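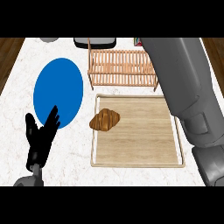
Loubna El Khatib lleva once temporadas en los Skerus y sigue hablando de la defensa en zona como si la hubiera descubierto ayer por la tarde. Le pido que me lo explique para alguien que solo ha visto fútbol americano por la tele, y se lanza sin pensárselo. «Fíjate en un tapete azul ovalado encima de un mármol blanco, sin nada puesto. Lo primero que miras es el azul, ¿no? Pues el quarterback igual: ve el hueco vacío y lanza ahí. ¡Y mi trabajo es que ese hueco sea mentira!»

Loubna coordina la defensa del equipo de Kurnero y juega de safety cuando las rodillas la dejan. Empezó en el flag, sin contacto, arrastrada por su hermana Youssra, que entonces era receptora y hoy dirige la escuela. «Yo venía del balonmano y pensaba que esto era correr y chocar. El primer día Eustaquio me puso a leer caderas durante una hora. Caderas, nada más. Volví a casa encantada.»

Eustaquio es Eustaquio Gallegos, el entrenador que montó la sección en Kurnero con seis jugadores y un campo prestado. Ahora el club tiene 176 fichas entre flag y tackle, y los sábados por la mañana hay que hacer encaje de bolillos para que quepan todos. «Los pequeños se quedan a vernos entrenar (y nos corrigen, que conste). Hay una niña del alevín que canta las rutas antes que yo.»

Le pregunto por la semifinal contra Kavero, que se decidió en la última serie. Se le ilumina la cara. «Cuarto down, yarda cuatro. Llevábamos todo el partido enseñando hombre a hombre y Reda me mira desde la línea como diciendo "¿ahora?". Y ahora, claro.» Reda es Reda Cherkaoui, el linebacker que cayó hacia atrás y desvió el pase con dos dedos. El otro Reda, Kabbaj, recogió el balón antes de que tocara el césped. «En la banda gritábamos "¡Reda!" y nos contestaban los dos. Un lío maravilloso.»

La final se perdió, y tampoco esquiva el tema. «Nos corrieron por fuera toda la segunda parte. Ajustamos tarde y eso me lo apunto yo. He visto el vídeo muchas veces y cada vez encuentro algo nuevo, sobre todo en los ángulos de placaje.»

Para la próxima temporada quiere más rotación en la línea y que dos chicas del flag, muy rápidas, prueben de cornerback en los entrenamientos mixtos. En diciembre vuelven al gimnasio, con Youssra al mando de la preparación física. «Mi hermana no perdona una sentadilla», dice Loubna, y se pone a dibujarme en una servilleta la cobertura que van a estrenar. Me pide que no la publique.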